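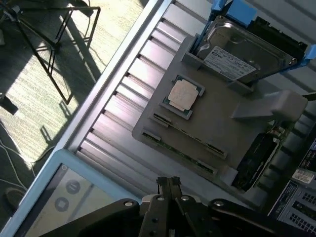

Before you book the Rankin bench service

Braltia hires out a robot arm and gripper called the Rankin for people who strip and refit desktop computers in a workshop. The day rate is 144 pounds, with a deposit of 200 pounds on top. Buying the full kit costs 1,857 pounds. We have used the hire version and these are our tips for getting a decent day out of it.

Give every part its own slot

The gripper does best when each part is waiting in the same spot every time. Use a moulded tray with a slot for the hard disk, a square recess for the processor and a channel for the memory. Stand drives and expansion cards on edge so the fingers can come down from above. Leave the drive in its caddy.

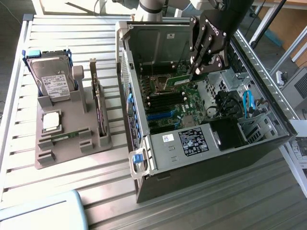

Lay the case on its side

Take the side panel off and lay the tower down with the open side up, next to the tray. Fold any carrying handles out of the way if they will move. Check that the case doesn't rock, and don't shift it once you have taught the positions — even a small nudge means teaching them again. Allow 25 minutes for the first set-up.

Clear a path to the board

Loose cables are the main cause of stopped runs. Tuck them along the sides of the case and keep them off the memory latches. Open the latches by hand before you start. If the processor socket is empty, leave its cover on until you are ready to fit the chip.
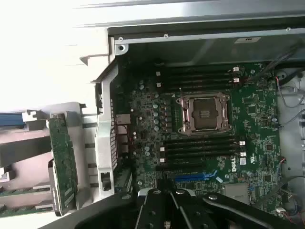

Go slowly over the slots for the first few passes. The Rankin comes set to a middling speed, and we turned it down for memory and left it alone for drives. Keep the stop button within reach of whoever is standing at the bench.

Picking up drives

Set the approach height with the fingers open and well above the drive, then lower in small steps. Grip the sides evenly and keep clear of the connectors.

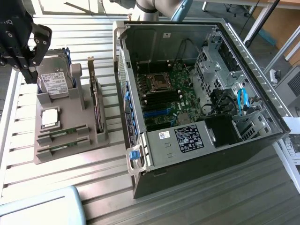 A tall post or card next to the drive can catch a finger on the way down, so leave space when you plan the tray. The planning sheet from Braltia is fine for this, though the print is small.

Is it worth hiring?

For a batch of matching machines, yes. For one or two mixed towers, a screwdriver and a free afternoon will do. Book early for December, and ask for the longer power lead.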